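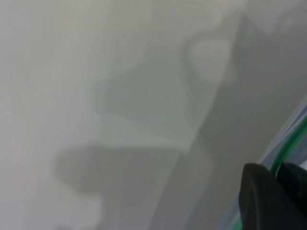 Gray shadows with feathered edges on a pale surface.

The Carnimden overhead work light, after a winter of living with it

I put off buying a proper light for my work table for years, and I think the reason is that I always had a light. It was a bare bulb on a cord that came with the house, and it did what bare bulbs do. I could see what I was sewing, more or less, and I could also see a hard black copy of my own hand lying right across the seam I was trying to follow. Then my friend Liette Gauthier came over in October to cut out curtain linings with me, and she spent the whole afternoon shuffling from one side of the table to the other and sighing. She has the Carnimden over her own table and she would not stop talking about it. I ordered one that night, in my slippers, with a cup of tea going cold next to me!

The light is a long, flat panel with a milky cover, and it hangs from the ceiling on 4 thin wires. You get 8 feet of cord in the box, so I could run mine across to the outlet behind the bookcase with enough left over to tuck it out of sight. It came from Primport, the shop over in Geltivcombe, and they packed it so well that I had a small mountain of paper to fold up and put away afterward (I kept it, naturally, for patterns).

Putting it up

The leaflet says 20 minutes. I would say that is fair if you already know where your ceiling joists are, and if you have somebody tall in the house. I had neither, so my neighbor Arwel Price came by after supper with his stepladder and his own drill, and we made an evening of it. The wires are easy to shorten once the panel is up. You press a little collar, pull, and let go. Getting all of them even took us longer than the drilling did, and I'll admit the panel hung a touch low on the window side until the next morning, when I got up on the ladder myself and fixed it.

My one complaint about this part is the screws. They are soft, and Arwel chewed the head off one before he got annoyed and used his own.

What the light is like

Lovely, in a word. I do most of my work on pale cloth, a lot of off-white cotton and gray wool blend, and pale cloth is terrible under a bad lamp. Everything either glares at you or goes flat, and you lose your chalk line the minute you look away. With the panel on I can find the line again without tipping my head this way and that.

There are still shadows, of course. I had got it into my head from the way Liette went on that they would vanish, and they don't. If you lean over the table you will throw a shadow onto it, same as ever, but the edges are soft and the gray is light enough to work through. I no longer lose my place when my hand goes over it. Shiny things are a bit different. Plastic sleeves, the bags my zippers come in, anything crinkly will still catch the light and give you a bright white spot, and I have learned to push those to the side before I start.

It has four brightness levels, and I use the second one nearly all the time. The top one is really something — I only turn it up for unpicking navy thread from black, a job I wouldn't wish on anyone. The lowest is so dim that I can't think what you would use it for at a work table, though my cat seems to like it.

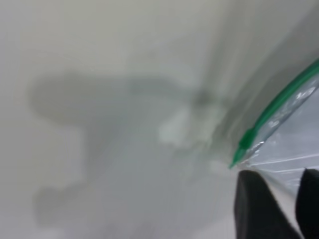 Things that bother me a little

The switch is on the cord, down near the plug, and in my room that means bending behind the bookcase every morning. Liette plugged hers into a switched outlet and never thinks about it. I wish I had asked her before I decided where the cord should go.

The cover also picks up dust on its upper side, and you can't see it from below until one day you notice the light looks tired. A barely damp cloth takes it off. I do mine when I change the needle on the machine, or that's the plan anyway.

I should mention the color, too. It is a cool light. My gray wool can look faintly green under it, and when I am matching thread I still carry both pieces over to the window to be certain. I had an old McPhee clamp lamp before that was much yellower, and it was worse for matching and nicer for sitting under with a book. If your table is also your supper table, you might find the Carnimden a bit chilly in the evening.

Would I buy it again?

I would, and I have already talked my sister-in-law into one for her quilting corner. It isn't cheap, and the screws ought to be better, but I have stopped moving my chair every time the sun goes around the house, and my shoulders feel it. Measure your cord run first, and have your own screws ready when you start.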